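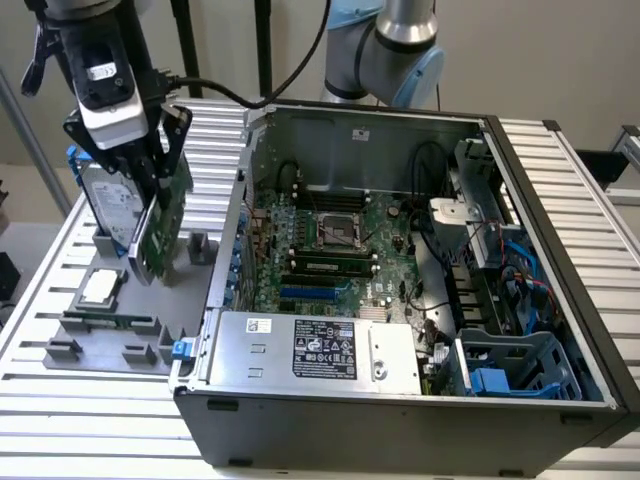
Lollent Computer Reuse, Indale workshop
Progress report to the Brunton Community Fund, second half
Written by Isla Te Moana, 12/22/22

Hi Parveen,

You asked for something shorter than last time, so I'll try! Quick version first: we've sent out 118 desktops, we've got 56 more on the shelves in various stages of undress, and the money is going where we said it would (mostly, see the bit on drives).

When I wrote in April we were still testing each machine whole, which meant a tower could hog a bench for days while we worked out which part was crook. Now we strip first. The tower goes on its side, the panel comes off, and the processor, memory, expansion card and hard drive are checked as separate parts before anything goes back in. Marama Goodwin pushed for this from the start and I was the one who dragged my feet, so I owe her a coffee.

The trays have made a big difference too. They're the grey printed ones with the pegs and slots, and each part has its own spot, with a little pocket for the processor and uprights for the taller bits. Before that we were using ice cream containers, and I'm sure you remember the week we mixed up the memory from two batches. The first version had slots that were too tight and we had to file them out by hand, but Rangi redrew the file over a weekend and the second lot fits nicely. We've put the drawings on the shared drive if any of your other groups would like them.

Processors are still the slow part. With the retention frame open those sockets are very exposed, and we did bend pins on two boards in the winter, both written off. Our rule now is that the socket gets looked at under the lamp before the chip goes back and again if anyone has been called away partway through. It adds a few minutes per machine and I think it's worth every one of them.

Hard drives: this is where we've gone over. We budgeted for wiping and reusing the 3.5-inch drives that came in with the donations, and a lot more of them failed the long test than I'd expected. We spent an extra $300 on replacements, which I moved across from the printing line after talking to Branwen Landeg in your office. The failed ones are locked up and go to Presine for shredding, and we get a certificate back for each load.

Not done yet: the written guide for new starters. There's a draft up to the end of the memory section and then it just sort of peters out. Rangi Partington has offered to finish it and I've said yes before he can change his mind.

For the next half we'd like to clear the backlog on the shelves, get the guide printed, and buy a second bench lamp. We also need a better home for loose drive carriers and tabs, which currently live in a drawer that doesn't close.

Spending sheet is attached as a separate file. Give me a ring if the drives line looks odd, it's easier to explain over the phone.

Cheers,
Isla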